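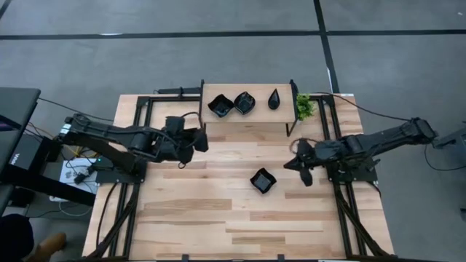

The two-arm table, with the shelf and the bowls

I promised I'd write up the Great Elbow Mystery, and since it ate the best part of a fortnight I think it deserves a whole post. If you only want the answer, it was a cable. If you like a good fault hunt as much as I do, put the kettle on!

Some background for anyone new. The task we've been working on is tidying dishes: two arms, a wooden table, and a little raised shelf along the far side where the bowls are meant to end up. It's simple to say and gloriously fiddly to do. The bowls are black with wavy edges, so a gripper has to pinch the rim in the right place, and if it lands on a high bit of the wave instead of a low bit the whole thing tips. I love this task. It looks like nothing and it teaches you something every day.

We'd got it running rather nicely. Then one afternoon the right arm simply let go. It had a bowl halfway to the shelf, the elbow went soft, and the gripper came down on the table with a thump that made Nuwan Mridha jump out of his chair. The bowl survived. The fingertips had a nick in them. We restarted everything, ran it again, and it was perfect for the rest of the day.

You can guess what happened next morning.

The log said the elbow servo had stopped answering. It didn't report an overload or a high temperature, it just went quiet, and when a joint goes quiet our software (my software, I should own up to that) cut the torque to the entire arm. I'd written it that way ages ago on the theory that an arm with no power is a safe arm. More on that further down, as it's the bit I'm most embarrassed about.

Our first suspect was the servo. Kasun Selvanayagam swapped it for a fresh one, which is a lovely little job if you have small hands and a horrid one if you don't, and we ran 20 cycles without a murmur. Cake was eaten. On the next cycle it dropped.

Second suspect, the power supply. Both arms lifting at once is the hungriest moment of the whole routine, and Clémence Gaillard had a very convincing theory about the voltage sagging. She put a meter on it and watched for an hour. The supply sat at 12 volts as steady as you like, including during one of the drops. I was almost disappointed, because it was such a good theory.

So we did what we should have done at the start and wrote down where the arm was each time it failed. I went back through the logs and found 8 drops with decent position data, and when I plotted the elbow angle they were all bunched together. Every single one was within a hair of 107 degrees! I actually shouted. That's the angle it passes through when it reaches across towards the middle and starts to lift, and hardly anywhere else in the routine.

After that it was easy. Habibur Seneviratne held the arm with the power off and moved the elbow slowly back and forth while I watched the connection with a continuity tester. Beep, beep, silence, beep. The data lead had been fixed down a touch too tightly, so each time the joint opened past that point it tugged on the plug. One wire had broken inside its sleeve, and from the outside it looked brand new. The ends touched nearly all the time, and that's why it could behave for hours.

We've made a new lead with more slack and moved the tie away from the joint. It has been a good week since, with no drops.

Now for my embarrassing bit. Cutting the torque is fine when an arm is resting on something. When it's stretched out over a table with a bowl in its grip, cutting the torque means it falls, and whatever is underneath gets hit. Hiwot Tesfamariam asked me very kindly what would have happened if somebody had been reaching in to straighten a bowl, and I didn't have a good answer. People did reach in. I did it myself, several times a day.

So two things have changed. If one joint goes quiet, the others now hold their position and the arm complains loudly until someone comes and supports it. It doesn't help the joint that's lost, but it's a much smaller drop. And hands stay out unless both arms are parked, with no exceptions for quick nudges. The emergency stop still kills everything, as it should, so we've all practised where to stand before pressing it.

I'm going to check the left arm's leads next, one joint at a time with the tester. In December I'd like to try the small teardrop dish, which has a pointy end and no obvious place to grab. I can't wait!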